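How to catalogue a box set collection at home

If your shelves look anything like mine did, you'll have series doubled up in two rows, a film or two lying flat along the top, and at least one sleeve with the wrong disc inside it. I put off making a proper list for years, and then one January I bought the second volume of a detective serial I already owned, in the very same edition, and decided enough was enough. It took me a few evenings with the radio on and I rather enjoyed it, so I thought I'd write down how I went about it in case it helps somebody else.

What you'll need

A spreadsheet of any sort, or a ruled notebook if you prefer paper. A soft cloth. A pencil and some small sticky labels that peel off cleanly (test one on the back of something you don't care for, as the cheaper kind can lift the ink off a card slipcase). A clear patch of floor or a big table, and a decent lamp, as the small print on the back of these things gets smaller every year.

Step one: get everything out

I do mean everything, including the discs still sitting in the player and whatever you lent to your sister. Work one shelf at a time and dust as you go. Make a pile for each series and a separate pile for single films, and don't stop to watch anything! I lost a whole evening that way to the first part of Drotberg, which I hadn't seen in ages and which is still wonderful, wobbly spaceport and all.

Step two: choose your columns

Keep it simple to begin with. Mine are title, volume number, number of discs, format, region, spoken languages, subtitles, extras and notes. You can always add another column later on, but a list with twenty of them is a list that never gets finished. In the extras column I put anything that came in the box besides the programme itself, so soundtracks, booklets, art cards, fold-out maps and so forth. These are the bits that go missing, and they're what a buyer will ask after if you ever come to sell.

Step three: open each box and check it

Please don't copy from the back cover. Open the thing up and look. Covers get reprinted, and what's promised on the outside isn't always what was put in. My copy of Cluvier says it holds 2 discs and a soundtrack, and the soundtrack turned out to be tucked inside the case of something else altogether, where I suppose I'd put it myself. Tilt each disc under the lamp and pencil a small "s" beside the title if you see a scratch worth worrying about.

Step four: sort out the volumes

Long serials are where it gets fiddly, as the same episodes may have been put out as single volumes, then as a half-season set, then again as a complete box with a new title. I go by the episode numbers and write the first and last for each volume in the notes column. With Etow I found I had two different releases of the middle stretch and no ending at all, which explained a good deal about why I'd never understood it.

Where a series has been sold under more than one name, list it under the one printed on the spine and put the other in brackets. You'll be standing in front of the spine when you're looking for it, after all.

Step five: put it back in order

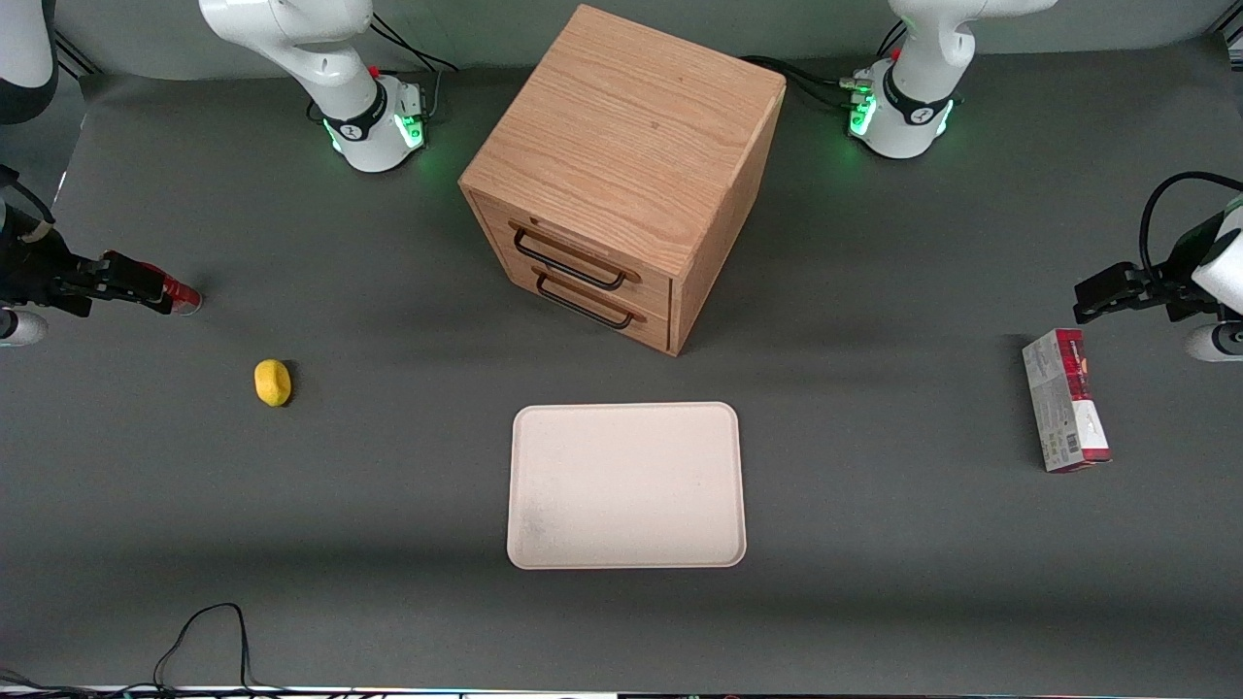
Page last changed: 12th October

Alphabetical by title suits most people, and it's what I use for films. For series I like to keep them by maker, so all my Le Goff sits together in the order it was first shown. Whichever you choose, leave a hand's width free at the end of every shelf, or you'll be shuffling the whole lot along each time something new comes in the post.

Loose discs and soundtracks without a case can go into paper sleeves, stood upright with the title written along the top edge. Write on the sleeve before you put the disc in.

Keeping it up

My list stands at nearly 700 entries now, a fair bit more than the 500 I'd have guessed at when I started. I add new ones the day they arrive, before the wrapping goes in the bin, and I keep a copy of the list on my phone for second-hand shops. Do save a spare copy somewhere else as well. I also have a short page at the back for things on loan, with who has them and since when, and I've had three box sets back already on the strength of it.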